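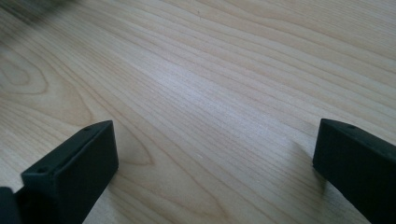
21 July 2019

I woke up early today and cleaned the table before breakfast. All things are now off the middle of it, and I could see the wood again. I had forgotten how pale it is. In the winter I kept a cloth on it, and after that came the papers, the sewing, and Aleksi's boxes from Karppinen, which stayed with us for nearly 20 days.

I wiped it with a damp cloth and a little soap, then with a dry one, always in the direction of the grain. My mother taught me this. She said the wood feels it if you go across. I do not believe that, but I still do it her way.

On the left there is the oval in the grain, one ring inside another. When I was new in this country I sat at this table with my grammar book, and I followed these rings with my finger when I could not remember a word. I did 10 pages every evening. I think I know the rings better than the grammar.

After coffee I looked for scratches. I wanted to decide if I should buy the oil that Merja uses, the one from Vetier. It costs 29 for a small can, and I find this much money for oil. The surface still has its shine, and where the light falls on it the lines almost go away and it looks nearly white.
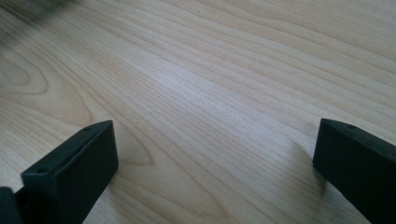
Merja Valtonen wrote back at lunch that I must not put any oil on a table which is still shiny, the oil will only lie on top and become sticky, and I should wait until the finish is worn and dull. She made this mistake with her own shelf and had to rub it for a whole weekend.

So I keep my money for now. I asked her also about the cloth, if it is bad to cover the wood for so long, but she has not answered this yet.

In the afternoon I wrote to Rania and ironed. Tomorrow Aleksi wants the table for his maps. I told him he can have it until supper, and no glasses without something under them.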